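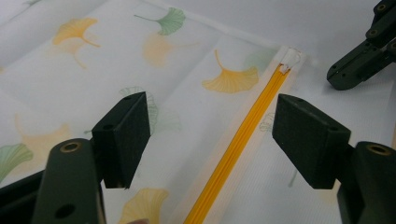

Collier GPS Sutik pour ongulés et grands carnivores

Référence Dredach : Sutik, version 2. Domaine d'emploi : suivi individuel de la faune sauvage en savane, forêt claire et zone agropastorale. Vente réservée aux gestionnaires d'aires protégées, aux équipes de recherche et aux associations titulaires d'une autorisation de capture.

Présentation

Le Sutik enregistre la position de l'animal à intervalle programmable et transmet les données par satellite ou par liaison radio courte portée. Les deux voies peuvent être actives en même temps ; la consommation augmente alors sensiblement. Le boîtier électronique et le contrepoids sont montés sur une sangle en polyuréthane armé, livrée non percée. Le perçage se fait sur le terrain, au gabarit fourni.

Caractéristiques

Masse du collier équipé : 500 g (taille M, sangle comprise)
Mémoire interne : 1 000 positions avant écrasement des plus anciennes
Intervalle de relevé : de 8 minutes à 24 heures
Capteurs : accéléromètre trois axes, température du boîtier
Portée de la liaison radio : environ 2 km en terrain dégagé
Libération : mécanisme à minuterie, déclenchable aussi par radio
Étanchéité : immersion temporaire admise, boîtier résiné

La masse totale du dispositif doit rester compatible avec celle de l'animal. Le choix de la taille relève du vétérinaire responsable de la capture — Dredach ne valide pas les protocoles d'anesthésie.

Alerte de franchissement

Un périmètre virtuel peut être chargé dans le collier. Lorsqu'une position tombe hors du tracé, l'intervalle de relevé passe automatiquement à sa valeur minimale et un message part vers la plateforme Hullel. Cette fonction est utilisée à Ekwueme, en bordure de parcelles cultivées, pour prévenir les équipes de patrouille de nuit. Le délai de réception dépend de la couverture satellite et du couvert végétal ; il n'est pas garanti.

Mise en service

Retirer l'aimant d'arrêt. Attendre le double clignotement vert, puis laisser le collier immobile à ciel ouvert jusqu'à la première position. Vérifier sa réception dans Hullel avant le départ en capture. Un collier remis en veille conserve sa programmation, mais la minuterie de libération continue de courir.

Contenu de la livraison : collier, aimant, gabarit de perçage, visserie inox, fiche de pose. Le récepteur radio est vendu séparément.

Renseignements techniques et devis : Firouzeh Abbasi, service faune.

Ce site utilise des cookies de mesure d'audience. Accepter — Refuser — Paramétrer

© Dredach. Tous droits réservés. Contact | Mentions légales | Haut de page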